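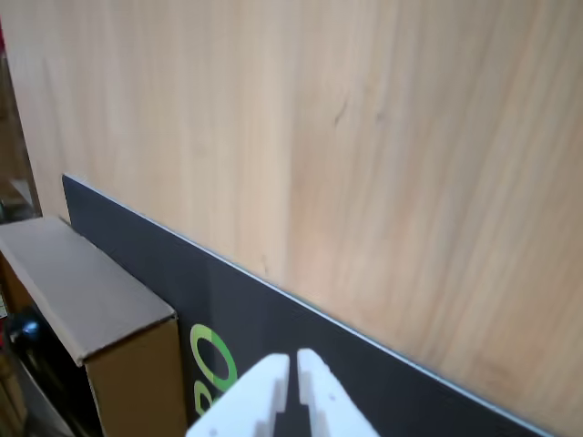 15th January

Passed 361 good episodes today, which puts us over halfway to the 718 we promised for the Boslow set, and I came home so pleased that I forgot to eat until nine.

Morning was slow. The left finger had a tiny bit of play in it again and I spent ages with the hex key before I trusted it. After that I got into a rhythm with the cardboard box, moving it a little between runs, turning it, starting the arm from somewhere new every time. I used to think of this part as chores. Now I love it! You begin to feel how many ways there are to come at one plain box, and every one of them is something the policy hasn't met yet.

I threw out 3 runs because I hesitated halfway down, and Mornimik learns hesitation beautifully (we still have the June model that hovers over everything like it's scared of getting wet). Smooth and a bit boring is what it wants from me. By lunch my wrist had figured that out before my head did.

Tried the new labeling screen in Bepari too. It's faster, though it ate my notes for two runs and I had to type them again. Must write to the Wandach people about that, and ask if they can make the save button bigger while they're at it.

Training starts overnight on what we have so far. I know it's early and I know it'll probably miss by an inch, but I want to see which inch! Tomorrow: more starting positions from the right, charge the spare headset, buy tape.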